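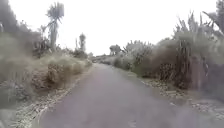 Paved path with gravel verges, cabbage trees to the left and flax to the right.

About Widero

Widero records people driving small ground robots by remote control, and prepares those recordings so that a robot can be trained to drive the same ground by itself. We work outdoors, on paths, tracks and service roads. The company was started by Harriet Lindqvist, who still reviews the driving notes for every new route.

What we do

A customer gives us a route and a task. The task is usually plain: follow the path to its end, keep to the pavement, stop at a given point, turn and come back. An operator drives it by hand controller while the steering and speed commands are logged together with the camera images. Each route is driven 20 times in each direction, by at least 3 operators. One operator's habits, such as cutting the inside of a bend, will otherwise show up in the trained robot.

Operators also drive recoveries. The robot is placed close to the verge at an angle and steered back to the middle of the path. These runs are short and repetitive, and they are scheduled separately from the full-length drives. A policy trained only on clean driving has no record of what to do once it has drifted.

Routes without markings

Much of our work is on paths with no painted lines. The usable edge is wherever asphalt gives way to gravel, and it can be hard to pick out in soft images or under a flat white sky. We keep those recordings in the set. Runs are rejected for missing commands, clock errors or operator mistakes, and the reason is written into the run log.

How a project runs

We walk the route first and agree on start and stop points with the customer. Operators then complete 32 hours of supervised driving before their runs are counted. Delivery consists of the synchronized logs, the operator notes and a list of rejected runs.

Our two standing products are Teltoneo, the logging software that runs during a drive, and Amini, the review tool used to replay and label it afterward. Both are supplied with a project — neither is sold separately.

Where we are

The office and workshop are in the Prudholm building, ground floor. Route visits are booked through the office, and new operators are taken on each October. Applicants do not need a robotics background. The driving test takes 20 minutes and is done on a practice route.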